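# 그리퍼는 데모 영상으로 고르면 안 된다

지난 1월부터 작업대 하나를 두고 그리퍼를 비교해 왔다. 후보는 2개였다. 하나는 Hestell의 평행 개폐식 2지 그리퍼, 다른 하나는 Hellwig의 적응형 그리퍼로 손가락 안쪽이 휘는 물건이다. 팔과 컨트롤러는 같은 것을 썼고 카메라는 작업대에 고정했다. 결론부터 적으면, 우리는 더 싸고 더 단순한 Hestell 쪽을 골랐다. 이 글은 그 결론보다 거기까지 가는 방법에 관한 이야기다.

그리퍼 업체의 영상은 대개 비슷하다. 달걀을 집고, 전구를 집고, 과자 봉지를 집는다. 보는 사람은 달걀을 집을 수 있으면 다른 것도 집을 수 있겠다고 생각한다. 나도 그랬다. 그런데 달걀은 그리퍼 입장에서 쉬운 물체다. 높이가 있고, 양쪽에서 접근할 수 있고, 힘만 조절하면 된다. 우리 현장에서 문제를 일으키는 것은 깨지기 쉬운 물체가 아니라 얇은 물체다. 바닥에 붙어 있는 라벨, 필름 조각, 접힌 천의 맨 위 한 겹 같은 것이다.

처음에는 우리도 물체 세트를 사서 시험했다. 컵, 공, 나무 블록, 드라이버가 들어 있는 흔한 구성이다. 두 그리퍼 모두 거의 다 집었다. 점수 차이가 없으니 시험을 한 의미도 없었다. 2주를 그렇게 보내고 나서 물체 세트를 상자에 다시 넣었다.

그다음에 만든 것이 테이프 시험이다. 반투명 테이프를 짧게 잘라 흰 작업대에 여러 각도로 붙이고, 팔이 하나씩 떼어 내게 한다. 준비물이 싸고, 준비하는 데 시간이 걸리지 않으며, 실패가 분명하다. 떨어졌거나 그대로 붙어 있거나 둘 중 하나다.
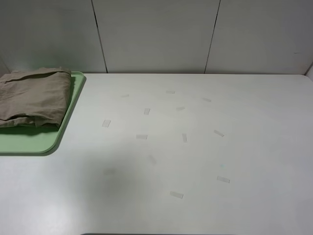
Dikwood 쪽에서는 이 시험을 두고 다른 의견을 보내왔다. 테이프 떼기는 그리퍼 시험이라기보다 손끝 시험이고, 손가락 끝에 얇은 날 하나만 달면 순위가 뒤집힐 수 있으니 본체를 비교하는 자료로는 쓰기 어렵다는 것이었다. 굳이 하려면 양쪽에 같은 손끝을 달고 다시 해야 공정하다고도 했다.

절반은 맞는 말이다. 실제로 Hestell이 앞선 이유 중 상당 부분은 손끝에 있었다. 평평하고 단단한 손끝은 모서리 밑으로 들어갈 수 있고, 휘는 손가락은 테이프 위에서 미끄러졌다. 하지만 나는 본체와 손끝을 나누어 평가하자는 데는 동의하지 않는다. Hellwig의 손가락은 휘는 것이 기능이고, 거기에 단단한 날을 달면 그 가격을 낼 이유가 사라진다. 손끝을 바꾸기 쉬운지도 제품의 성능이다. Hestell은 나사를 풀면 손끝이 빠지고, Hellwig는 손가락 전체를 갈아야 한다. 같은 손끝을 달아 놓고 비교하면 이 차이가 표에서 지워진다.

시험은 그리퍼마다 400회씩 했다. 횟수가 많아 보이지만 막상 해 보면 그렇지 않다. 처음 70회는 버렸다. 접근 높이와 각도를 맞추는 동안 나온 결과여서 그리퍼보다 우리 설정을 재고 있었기 때문이다. 이 초반 구간을 집계에 넣었다면 Hellwig가 이겼을 것이다. 휘는 손가락은 높이가 조금 틀려도 작업대를 세게 치지 않는다. Hestell은 높이가 틀리면 바로 보호 정지가 걸린다. 설정이 엉성할 때는 부드러운 쪽이 유리하고, 설정이 잡히면 단단한 쪽이 유리하다. 구매 전 시험을 하루이틀만 하는 곳이라면 우리와 반대의 결론을 낼 가능성이 높다.

카메라 이야기도 해야 한다. 흰 바탕 위의 반투명 테이프는 카메라에 잘 잡히지 않는다. 그림자가 겹치면 경계가 거의 사라진다. 그래서 실패한 시도를 처음에는 전부 그리퍼 탓으로 적었는데, 기록을 다시 보니 애초에 위치를 잘못 찾은 경우가 섞여 있었다. 이후로는 기록지에 칸을 하나 더 만들었다. 못 찾아서 실패한 것과, 찾았는데 못 집어서 실패한 것을 따로 적는다. 단순한 구분인데 내가 본 비교 자료 중에는 이렇게 나눈 것이 드물었다. 성공률 하나만 적힌 표는 무엇의 성공률인지 알 수 없다.

그 칸을 만든 뒤로 조명을 바꾸자는 말이 내부에서 나왔다. 나는 반대했다. 조명을 고치면 점수는 올라가지만 Clendetbridge의 포장 라인에는 그런 조명이 없다. 사람이 지나가면 그림자가 지고, 오후가 되면 창 쪽이 밝아진다. 시험장은 현장보다 조금 나빠야 한다고 생각한다. 그래야 라인에 설치한 첫 주에 놀랄 일이 줄어든다. 물론 이렇게 하면 업체가 제시한 수치와 우리 수치가 맞지 않고, 업체 담당자와 통화할 때마다 그 설명을 해야 한다. 그 정도 번거로움은 감수할 만하다.

천 시험은 아직 끝나지 않았다. 접힌 천을 한 겹만 집는 일에서는 Hellwig가 나을 것으로 예상하고 있다. 손가락이 표면을 따라 눌리면서 주름을 만들어 주기 때문이다. 만약 우리 작업의 절반이 천이었다면 선택이 달라졌을 수 있다. 우리 라인은 라벨과 필름이 대부분이고 천은 가끔 나온다. 그리퍼 선택은 결국 이 비율을 아는 일에서 시작하는데, 제품 설명서를 먼저 펼치면 그 순서가 뒤바뀐다. 우리도 뒤바꿔서 시작했고 그래서 2주를 잃었다.

내구성에 대해서는 할 말이 적다. Hestell의 손끝은 거의 1,000회쯤에서 모서리가 닳기 시작했다. 400회 시험을 마친 뒤 다른 작업에 계속 쓰면서 본 것이라 조건이 일정하지 않다. 교체 부품은 싸지만 교체할 때마다 높이를 다시 맞춰야 하고, 그 시간을 비용에 넣으면 두 제품의 가격 차이는 처음 견적보다 좁아진다. 그래도 뒤집힐 정도는 아니었다.

비교 시험을 준비하는 곳이 있다면 물체 세트를 사기 전에 자기 라인에서 제일 자주 떨어뜨리는 물건을 가져다 놓기를 권한다. 우리에게는 그것이 테이프 조각과 비슷한 물건이었다. 다른 곳에서는 비닐봉지일 수도 있고 케이블일 수도 있다. 영상으로 찍으면 볼품은 없다. 흰 책상에서 작은 조각을 하나씩 떼는 장면을 끝까지 볼 사람은 많지 않을 것이다. 천 시험 결과가 나오면 같은 기록지 양식으로 정리해서 올리겠다.

2026년 10월 11일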